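Dodus club, PC teardown task: how to run the drive pull

Quick notes for whoever has the arm next. Written between classes so sorry for typos. Rizwan has the longer version if you need it.

Before you start. Tower on its side, side panel off, pushed square to the table ribs. Check the fixture plate doesnt wobble. If it does, tighten it and redo the plate origin, don't just nudge numbers.

Load the teardown program, not the old one from September. Speed at 9 percent for the first run. Hand near the stop button the whole time, yes even you Hryhorii.

Order we use: CPU first, into the pocket on the plate. Then the drive. Memory comes last, still working on that one.

For the drive, grip the blue caddy, never the drive itself. Close slow. Pull straight out along the cage till you're well clear, and only then lift and tilt. 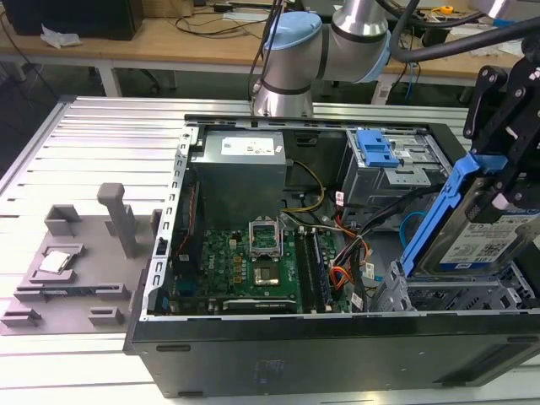 Wait 200 ms after the gripper closes before any move. We had it shorter and dropped a caddy. Twice.

Watch the cables. The loose ones like to snag on the way up, so tuck them down by hand with the arm paused. Same goes for the hose on the arm, leave it slack.

If it stops with error 827 thats the force limit. Back off, open the gripper, reseat the caddy, start from the approach point. Dont raise the limit, ask Yaryna first.

Save your log under your own name. Arm back to home, then power down.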